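Offering envelopes during Lent study – parish forum

Vasco Matos
The Coelho study group will read the Psalms aloud in full, beginning 16th July. Members are asked to prepare one psalm each evening at home.

Benvinda Rocha
I must disagree. Parents of small children cannot keep a nightly schedule. A weekly portion would serve them better.

Vasco Matos
The nightly plan is a guide – missed evenings carry no penalty. Reading slips may be collected before the service.

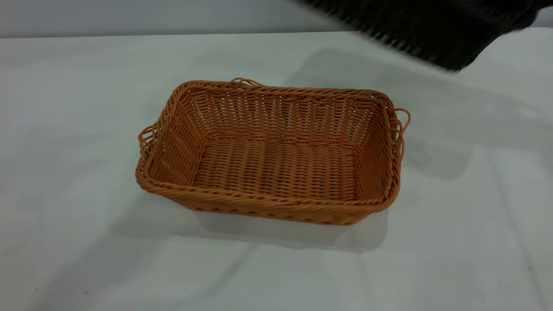
Arben Đorđević
I support Benvinda on this point. Please put the weekly option to the group.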